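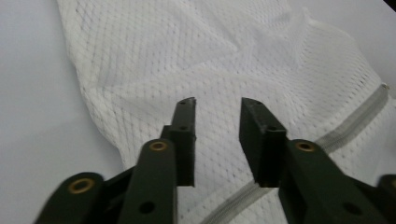
Pliltdale Sportswear Reuse Project
Progress report to the Sturnov Fund, second reporting period
Prepared by Piyumi Begum, workroom lead
Dec 3, 2021

1. Status

The project takes in used sports clothing, sorts and repairs it, and passes it to school and youth teams. Intake opened in August. All work in this period was done in the Bukhari Street workroom. Sorting is on schedule. Repair is behind schedule, mainly on zippered items. Spending is within the approved budget.

2. Intake and sorting

Intake to date is 2,663 garments. Each one is laid out on a table, checked on both faces, and assigned to one of four streams: ready, wash, repair, or rags. The check follows a fixed order: collar, shoulders, side seams, hem, closures, then the body of the fabric.

Open mesh has needed a separate procedure. A pulled thread in a perforated knit is easy to miss when the garment is bunched or folded, and several items passed at first check were sent back by the packing table. Mesh is now opened out on a pale surface and smoothed by hand before it is checked. White mesh is the hardest to read on a pale table, so a dark cloth is slid underneath for the second look. This adds time per garment but returns from packing have dropped.

Grading sheets were revised once during the period. The old sheet had a single box for "fabric damage." The new sheet separates snags, holes, stains, and print wear. Sheets filled in before the change have not been converted and are kept in their own binder.

3. Repair

605 garments have gone to the repair stream. Zipper faults are the largest group, followed by open side seams and loose hems.

Zippers set into light mesh fail in a different way from zippers in fleece or woven jackets. The teeth are often sound, but the knit next to the tape stretches and the stitching tears away from it. Restitching along the old line does not hold well. The current method is to baste a narrow strip of plain knit behind the tape, stitch through both layers with a ballpoint needle, and trim the strip afterward. Rosário Pacheco wrote the instruction sheet for this method and trained the two evening sewers on it.

Full replacement is done only where teeth are missing or the tape is torn. Replacement zippers come from Stakura in gray, black, and white. The first order of 60 was used up faster than planned and the second arrived after a delay in shipping. Repairs waiting on parts were bagged and labeled by zipper length so they could be picked up again without a new check.

4. Washing and drying

Mesh items are washed cold in net bags with zippers closed. Heat drying was stopped after curling was found along the zipper tape on a trial load. These items now dry flat on racks. Rack space is the limit on this stream, and on full wash days the racks extend into the corridor, which the building manager has allowed until the end of the lease term.

5. Equipment

The 2 sewing machines listed in the grant agreement are in use. One was out of service for part of the period with a worn feed dog. The part was replaced under warranty at no cost to the project. Table lamps were moved to the left side of the checking tables to reduce glare on white fabric.

6. Variances from plan

Repair output is below target for the reasons given in section 3. We do not ask for a change to the target at this point. The budget line for thread and needles is overspent by a small amount - ballpoint needles were not in the original list - and is covered by the underspend on packing materials.

7. Next period

- Clear the bagged zipper repairs before new zippered items are accepted.
- Add one folding rack, subject to space.
- Test a lighter strip for the mesh repair. The present one shows through on white jerseys.
- Send the revised grading sheet and the zipper instruction sheet to the Fund as attachments.

Questions on repair methods should go to R. Pacheco, and all others to P. Begum.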